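How to put a two-arm bench kit through its paces before the return window closes

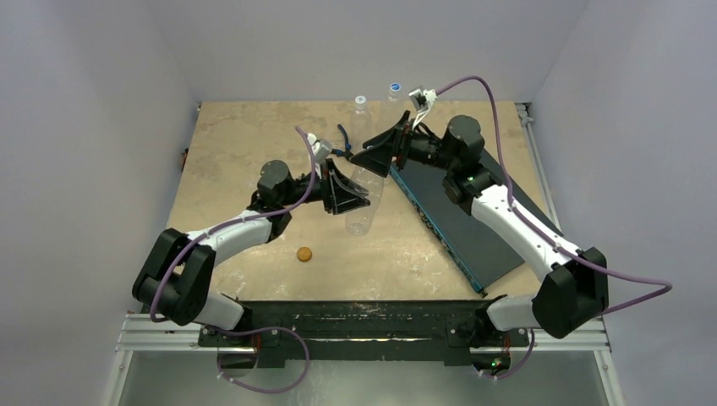
The Plalano pair at the bottle test, one white cap and one blue.

Posted in: Kits, Buying advice

Every seller of small robot arms has a video of two of them opening a bottle. Bindton has a good one for the Plalano. The arms glide in, one holds, the other twists, and the clip ends before you learn what happens with the next bottle, or the one after that.

So this guide is a set of tests you can run yourself. I wrote it around the Plalano because that's what we have on the bench at Skastport, but most of it works on any two-arm kit with grippers and a camera at each wrist. You get 39 days to send the Plalano back. Start on the first one. We wasted a good part of ours on shelves and wiring.

What you need

The kit, bolted down. Clear plastic drink bottles with screw caps, in at least two cap colors. A roll of masking tape. A marker. A notebook or a spreadsheet, whichever you will keep filling in when you're bored. A small luggage scale if you have one. No fancy test gear.

You also need the Zapata software, which comes with the kit in a basic version. The paid version costs extra and the sales page is vague about which features live where. Ask in writing before you order. I asked twice and got two answers.

Step 1. Check the mounting

Put a hand on the front beam and have someone else run both arms through the built-in "reach" routine. If you can feel the beam rock, stop and tighten everything. The manual says to snug the frame bolts and move on. Go over them again after an hour of running. Ours had backed off a little, and every number we had taken up to then was worthless.

Don't skip this and blame the arms later. I've done it with other kits.

Step 2. Route the cables before you teach anything

Each wrist camera has its own cable going back along the forearm. Ours are purple, which at least makes them easy to follow. Move each arm by hand, power off, to the farthest corner it will ever visit, then fold it all the way back. Watch the wrist and the elbow. You want enough slack that nothing pulls tight and not so much that a loop can drop into the work.

Bindton's quick start sheet gives this one sentence. It deserves a page. A camera cable that tugs at full reach will shift the camera by a hair, and you'll spend an evening wondering why the picks have started landing to one side.

Now tape a flag on each cable at the wrist and at the elbow and mark the forearm next to it. If the marks have moved apart by the end of the week, route the cable again.

Step 3. Home both arms and measure the error yourself

The spec sheet has a repeatability number. I'm not going to repeat it, because it is measured with one arm, no load, and a fresh warm-up. That isn't how you will use it.

Put a strip of masking tape on the tabletop where both arms can reach it. Close the gripper on the marker, touch the tape, go home, come back, touch again. Do it 200 times with the left arm and 200 with the right. Let it run over lunch. You'll get two fuzzy blobs. Measure the widest part of each.

Then make both arms go to the same point, one after the other. This is the number that matters for two-handed work, and you won't find it on the box. If the blobs sit side by side when they should overlap, run the two-arm calibration in Zapata and try again. Ours needed three rounds before I was willing to move on. The third was better than the second, but I wouldn't call it great.

Step 4. The easy bottle

Stand one capped bottle in the middle of the table. Teach the left arm to grip the body and the right arm to come down near the cap. Go slowly. Set the speed to the lowest setting and keep a finger on stop.

Clear plastic is a mean choice on purpose. Wrist cameras like edges and color, and a clear bottle on a tan table gives them little of either. If the sales demo used painted blocks or a bottle full of something dark, you now know why.

Write down three things for each try: did it find the bottle, did it hold the bottle, did the second arm get there without a bump. Just yes or no. Don't write "almost." I had a column for "almost" at first and it filled up in a very flattering way.

Step 5. The two-bottle version

Put a second bottle next to the first with a different colored cap. Leave a gap smaller than a gripper is wide. Ask for one color only.

This is where the Plalano gets interesting, and where I stopped trusting the brochure. With the bottles apart, the software picks a target and sticks with it. With the bottles close together and both grippers near the center, each wrist camera has part of its view blocked by the other arm. Zapata doesn't warn you about this. It reports a confidence score that stays cheerfully high while the arm goes for the wrong cap.

What helped:
Send in one arm, let it finish looking, and only then bring in the second.
Teach an approach from the side for one arm and from higher up for the other.
Turn off "live re-target" for the last bit of the move. It's on by default.

What didn't help: more light. We tried two lamps and got more glare on the plastic.

Step 6. Add clutter

An empty table is a sales table. Leave a few things lying around, the way your real bench looks by mid-afternoon. Small tools, something round, a flat panel at an angle. Keep them where an elbow or a wrist will have to pass over them.

Run the two-bottle test again and compare. If the score falls off a cliff, you want to know it now. Pay attention to the forearms too. Zapata does collision checks around the grippers, and by default it treats everything below the elbow as clear air. There's a setting called "full link check." Turn it on. It makes every move slower, and Bindton's cycle time figures were obviously taken with it off.

Step 7. The long run

Pick the one task you would really buy the kit for and run it 300 times without touching the taught points. You can reset the bottles by hand. You cannot nudge the program.

I expect a kit at this price to get worse over a long run. What I look for is how it gets worse. A slow drift you can fix with a re-home every so often. Random misses, with no pattern by hour or position, are a much bigger headache, and support will have a hard time helping you.

Check the gripper fingers at the end for wear and the wrist screws for play. Check your tape flags.

About the price

The Plalano pair is listed at $1,283. For two arms with grippers and wrist cameras, that's low, and I don't want to pretend otherwise. But the list price leaves out the frame rails and the paid tier of Zapata, and you will want the rails. Shipping was its own line. Price the whole pile before you compare it with anything else.

Bent Østergaard, who has the same kit in the next building and likes it a good deal more than I do, thinks I'm being hard on it. His view is that the bottle test asks for two-arm timing most buyers will never use, and that as two separate single arms sharing a table it's a bargain. Fair enough. If that's your plan, skip Steps 5 and 6 and buy it. Bindton is selling it as a two-handed system, though, so I tested it as one.

When to send it back

My own rules, which you can loosen:
The two arms still disagree on the shared point after the third calibration.
The frame won't stay tight.
The wrong cap gets picked more than once in a clean two-bottle session after you've made the changes in Step 5.
Support closes your ticket with a link to the video.

We're keeping ours for now, for single-arm jobs. The two-arm work goes back on the bench when the next Zapata update is out, promised for November. I'll run Steps 3 and 5 again on the new version and add the results to this page.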